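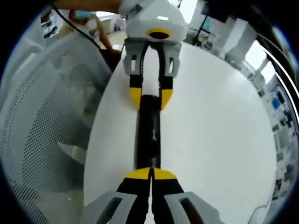
Wie bekommt man einen weißen Tisch wieder richtig sauber, ohne die Oberfläche zu ruinieren?

Mit lauwarmem Wasser, einem kleinen Spritzer Spülmittel und einem weichen Tuch, und danach wird trocken nachgewischt. Mehr brauche ich in den meisten Fällen gar nicht.

Ich habe jahrelang mit diesen rauen Schwammseiten herumgeschrubbt und mich gewundert, warum mein erster weißer Tisch irgendwann matt und fleckig war (der steht jetzt im Keller, Friede seiner Platte). Beim zweiten wollte ich es besser machen!

So gehe ich inzwischen vor:

Zuerst alles runter vom Tisch. Kabel, Stifte, Tassen, der ganze Kram. Drumherumwischen gibt nur hässliche Ränder, das sieht man auf Weiß sofort.

Dann die Krümel trocken abnehmen, am liebsten mit einem Mikrofasertuch. Wer gleich nass wischt, schiebt den Staub als graue Schliere vor sich her.

Jetzt das feuchte Tuch. Gut auswringen! Ich wische in langen Bahnen von einem Ende zum anderen und fahre zum Schluss einmal rundum die Kante entlang. Bei ovalen Tischen vergisst man die Rundungen gern, und genau da landen ja die Finger.

Kaffeeränder bekommen bei mir etwas Natron, mit Wasser zu einem Brei verrührt. Den lasse ich 14 Minuten liegen, so lange dauert bei mir eine Tasse Tee, und nehme ihn dann ohne Druck ab. Bitte vorher an einer versteckten Stelle testen, lackierte Platten können empfindlich sein.

Für schwarze Striche, zum Beispiel von Gummifüßen, nehme ich einen weißen Radiergummi. Den Tipp habe ich von Margit Hovland, und ich war wirklich skeptisch, aber bei mir gehen die meisten Striche damit weg.

Und die Stühle? Bei gelochten Lehnen setzt sich der Staub in die kleinen Öffnungen, da komme ich mit dem Tuch nicht weit. Erst mit der weichen Bürste absaugen, dann mit einer alten Zahnbürste und Seifenwasser kreisend drüber, fertig.

Das Ganze mache ich abends gegen acht, dann ist bis zum Frühstück alles trocken.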